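Let the bed stay creased: why we should stop planning folds in advance
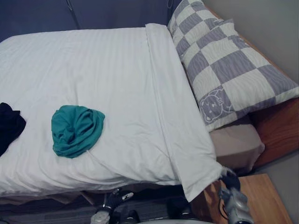
The right gripper holds the corner of the duvet's folded edge. The left is still below.

By Ruairi Lamont

I have spent two years writing control software for home robots at Urkura, and most of the arguments I have had in that time were about planning. My view has changed, so I am setting it down.

When we started on bed making, we did what people with a background in rigid parts tend to do. We built a model of the duvet. It was a mesh of 2000 points, fitted to the depth data at the start of each task, and the planner searched forward through it to find a string of grasps and pulls that would end in a flat bed. On paper it was a sound design. The plans looked sensible when we played them back in the simulator.

The trouble came at the first grasp. A duvet is a bag with filling in it, and the filling moves. Pull one corner and the far side slides a bit, or it doesn't, depending on how the cover is sitting on the stuff inside. By the second step the mesh was wrong. By the third the robot was reaching for fabric that had moved a hand's width away. We added replanning, which took 35 seconds a go on the machine we had, and the arms stood still while it ran.

I now think the long plan was a mistake, and I think a lot of teams are still making it. What worked better for us was a short loop. The software finds an edge or a corner it can get hold of, picks a direction to move it, moves it a little, and looks again. It keeps no model of the whole duvet. It keeps a rough target for where the edges should end up, and a score for how far off they are. Everything else is thrown away on each pass.

Folded edges are the part that still needs care. Where a duvet is doubled back on itself, the camera sees one white surface lying on another white surface. Depth helps, but the step between the two layers is small once the fabric has settled. A corner that hangs clear of the mattress is far easier, as it has a clear outline and there is room to get a finger either side. So our grasp picker gives hanging corners a higher weight than anything lying flat. It is a plain rule written by hand, and I have no wish to replace it with something learned until somebody shows me a case where it fails badly.

Clutter is the other matter. People leave clothes on beds. The old planner treated a crumpled teal cloth as a bump in the duvet mesh and tried to smooth it out. The present version labels anything that differs enough in colour or texture as a separate item and leaves it for a different task. White socks on a white cover still beat it.

İlker Işık, who runs the planning group, disagrees with me on a good deal of this. His case is that a short loop gets stuck. It can pull a corner back and forth between 2 positions, each of which looks slightly better than the other from where the camera happens to be. He is right that this happens. I have watched it on the test bed at Farnthorpe and it is painful to sit through. My answer is a small memory of recent moves and a penalty for undoing them, and that has dealt with most of it. His answer is a coarse planner on top, one that thinks in terms of "uncover the pillow end" or "square up the foot" and leaves the pulling to the loop. I could live with that. What I would not go back to is a planner that claims to know where each bit of cloth will be four moves from now.

There is a cost to working this way, and it falls on tooling. A long plan can be read. You can print it, argue over it and see which step was daft. A loop that decides afresh on each pass leaves only a log, and ours were useless until we started saving the score for every grasp the software had turned down as well as the one it took. If you are moving to this kind of control, write the log viewer first. We wrote ours last and lost most of September to it.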